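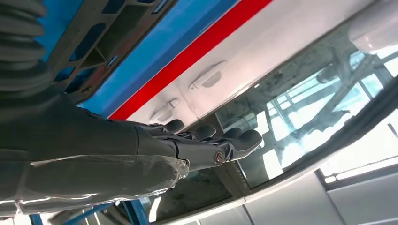
Notes on the food level at Etcombe, which has reopened after the renovation. I went for the tenant mix and the fit-outs. Thread.

The old court was one open hall with shared seating and a single extract system. The landlord has split it into enclosed units, each with its own hood and grease line. Rents went up accordingly. Two of the former counter tenants did not renew.

The anchor is Ollemell, a bakery and coffee room on the corner by the east escalator. Laminated dough is made off site, proofed overnight and baked in the unit. First bake comes out at 7:30 a.m., before most of the shops open. The mall unlocks the side entrance early for it.

Ollemell's floor area is 1333 square feet, according to the leasing plan posted by the service elevator. That includes the prep room. Seating gets the smaller share, and the line for takeout crosses the path to the tables.

Next door is Plolura, gelato and sorbet. Covered metal tubs, no display mounds. Covered tubs hold temperature better and the product oxidizes less, but walk-in customers can't see color, so sales depend on the menu board. The menu board is set in thin gray type on beige.

Pistachio at Plolura is made with a pure nut paste and no added almond flavoring. Texture was dense, overrun on the low side. Lemon sorbet was too sweet for the acid in it. Staff swapped it for another flavor without being asked.

Frerichs has the sit-down unit at the far end. Grill menu, full bar, reservations only after 5 p.m. The kitchen is visible through a glass partition. Adanech Worku runs it and wrote the opening menu, which has 4 mains and does not change between lunch and dinner.

I had the roast chicken. Skin properly dried before cooking, breast meat a few degrees past where I'd want it. Sauce reduced from actual stock. The flatbread is made with teff flour and was the best item I ate on the whole level.

Acoustics at Frerichs are poor. Hard ceiling, stone floor, glass on two sides. I asked Celina Sowa in the leasing office whether panels were planned and she said they were in the August work schedule, along with the restroom signs.

Parking: validation is 2 hours with any food purchase. Frerichs can extend it by another 2 if you ask at the host stand before paying. Ollemell's register prints the validation code on the receipt. Plolura's doesn't, you have to request it.

One correction to the post on Ollemell. The prep room is shared with the unit behind it, so the square footage overstates what the bakery has to itself. The plan shows a dotted line there that I read wrong.

Still vacant: the narrow unit between Plolura and the restrooms. Hood is installed, no tenant name on the permit.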